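Moving the home lab off the old firewall

Print this post | E-mail this post

2023-11-26

I spent most of November replacing the firewall that sits between my home lab and everything else in the house. The old one was a small box from Stareck that I bought used. It did its job for years, but the vendor stopped shipping updates for it last spring, and I was tired of reading advisories and wondering which ones applied to me.

These are my notes on how it went. If you run a similar setup, some of this may save you an evening.

What I had

The lab is three machines and a switch in the hall closet. One machine runs the vulnerable targets I practice on, one runs the attack tools, and the third collects logs from the other two. The house network, with the laptops and the printer and my partner's work computer, is on a separate segment. The firewall was the only thing keeping the two apart.

The rule set had grown badly. I exported it before doing anything else and the text file came to 306 lines. A lot of those were rules I had added late at night to make one exercise work and then never removed. There were four rules for a host that I gave away. One rule allowed any traffic from the lab to the printer, and I have no memory of writing it.

I did the reading part in the kitchen over two mornings, with the printout and a pencil. I crossed out what I could identify as dead and put a question mark next to anything I wasn't sure of. There were more question marks than I would like to admit. 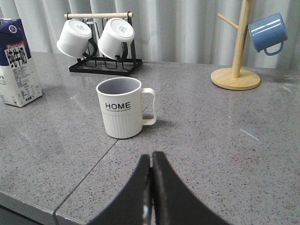 After the second pass I had a short list of rules I could explain. Everything on it had a source, a destination, a port and a reason. If I couldn't write the reason in one line, the rule went in the question mark pile, and the plan was to leave that whole pile out of the new firewall and see what broke.

Picking the replacement

I looked at two options. One was Sulton, a small appliance with a web interface and a yearly subscription. The other was Prater, a free firewall distribution that you install on your own hardware. I had a spare mini PC with two network ports, so Prater won on cost. I also like being able to keep the configuration as a text file and put it under version control. Sulton can export its settings, but the export is a binary file and you can't compare two of them.

The Prater installer is plain and quick. It asks which port is the outside and which is the inside, sets a password and reboots. It does not ask about a third network, so you add that later. I wanted one for the lab, and with only two physical ports that meant using VLANs on the switch.

This was the part that took the longest. My switch numbers its VLANs one way in the menu and another way in the status page, and I tagged the wrong port twice. The second time I locked myself out of the switch and had to reset it. If you are doing this, keep one port untagged on the management network until you have finished, and keep a laptop plugged into it.

Testing the separation

A firewall rule that looks right is not the same as one that works, so I tested from both sides. From the attack machine I scanned the house segment, all ports, with logging turned on. Then I did the same from a laptop on the house side toward the lab. The first scan should have found nothing. It found the printer.

The cause was multicast. I had turned on a helper service in Prater that repeats discovery traffic between networks, and I had left the lab network selected in it. The printer was announcing itself to the lab, and an automatic rule that came with the helper let the replies through. I unchecked the box, restarted the service and ran the scan again. Clean this time.

I would not have caught that by reading the rules, as the automatic ones are hidden on the main page unless you expand a section at the top. Expand it.

Oanh Kiều, who I know from the monthly capture the flag group, suggested one more test. She told me to unplug the outside connection, reboot the firewall and scan again while it was coming up. Some firewalls pass traffic for a few seconds before the rules load. Prater did not, as far as I could measure, but the old Stareck box did — I put it back on the bench to check, and it let through several packets on every boot. I had been running it that way for years.
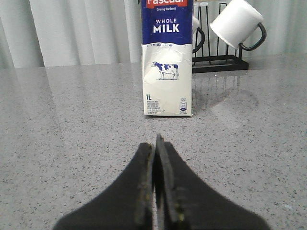
Logs

The old firewall kept its logs in memory and lost them on every restart. Prater can send them out over syslog, so I pointed it at the log machine, where I already run Rosser to collect and search them.

On the first full day it recorded 3857 blocked connections. Most were ordinary noise from the outside, hitting the ports you would expect. But 643 came from inside the lab, and that was more than I wanted to see with nothing running. I sorted them by source and they all came from one of the practice targets, an old web server image that tries to reach an update host that no longer exists. It retries all day long. I added a quiet drop rule for that one destination so it doesn't fill the log.

I also set up two alerts. One fires if anything in the lab tries to reach the house segment. The other fires if the firewall configuration changes. Both go to e-mail. I tested each of them by causing the thing they watch for, and the second one didn't work until I fixed the time zone on the log machine.

What broke

Less than I expected. Of the question mark pile, I have had to bring back two rules. One lets the log machine get the time from the house side. The other lets me reach the lab over SSH from my desk, and I tightened it to a single address while I was at it.

Name lookups in the lab were slow for a few days. I had left the old resolver address in the DHCP settings, so every machine waited for it to time out before trying the new one.

Still to do

I want to move the backups of the firewall configuration off the log machine, as it is a bad idea to keep them on something the firewall is supposed to protect. I also need to label the cables in the closet. The Stareck box is wiped and sitting on a shelf, and I'll take it to electronics recycling the next time I go.

If you have Prater running with more than one lab VLAN, I'd like to hear how you handle the discovery helper. Comments are open.

Print this post | E-mail this post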